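Tindska hand-held gripper -- product page

Product number 271-T. Made by Beltel, Travisholm.

Overview

The Tindska is a hand-held gripper for recording how people pick up and sort small household objects. The operator holds the tool by the handle and does the task at normal speed. The recording is later used for training a two-arm robot policy. It is sold as a single unit or as a left and right pair.

We developed it together with the Rondonuwu project, which studies one narrow question: how well does a policy learn to handle thin, long objects when all the training data comes from hand-held tools? Chopsticks were selected as the main object. They are thin, they roll easily, and they come in many finishes.

Construction

Black linkage with two angular jaws. Blue pad on the inner face of each finger, replaceable. Round metal fasteners at the pivot points. The camera looks along the fingers, so the pads and the object between them stay in view during the grasp.

The sorting task

The operator takes cutlery and chopsticks from a printed blanket and places them in a compartment tray. The blanket has a strong repeated pattern, and this was chosen on purpose. In our earlier tests on plain cloth the policy found the chopsticks well, but it lost them when the background was changed.

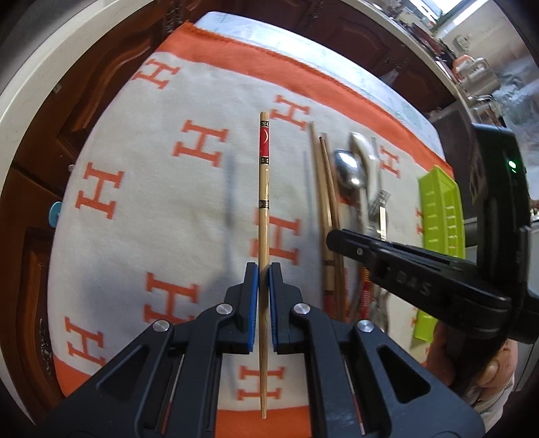
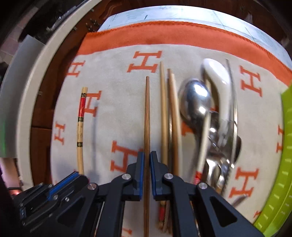
Chopstick held between the blue pads, with spoons and forks on the letter-print blanket. First picture: pale wood with a red band. Second picture: dark brown wood.

Result

The training set for this task has 296 demonstrations, recorded by eight operators. The policy was then tested on 18 chopsticks which were not in the training set. It made a correct first grasp on most of the light ones. Dark polished ones were more difficult, and the policy often closed the fingers too early. Adding more demonstrations with dark wood made this error less frequent, but did not remove it completely.

We did not test glass or very soft objects. Please do not take the result as valid for them.

What is in the box

One gripper (or two, for the pair)
Spare finger pads, one set for each gripper
Hex key for the pivot fasteners
Printed guide for calibration

Care

Clean the pads with a damp cloth and let them dry before the next session. Do not use alcohol -- it makes the surface hard and the grip becomes weaker. Check the fasteners before each long recording.

Ordering

Orders received until 21st September are sent from Travisholm in October. For the pair, please write in the order if both handles should be the same size.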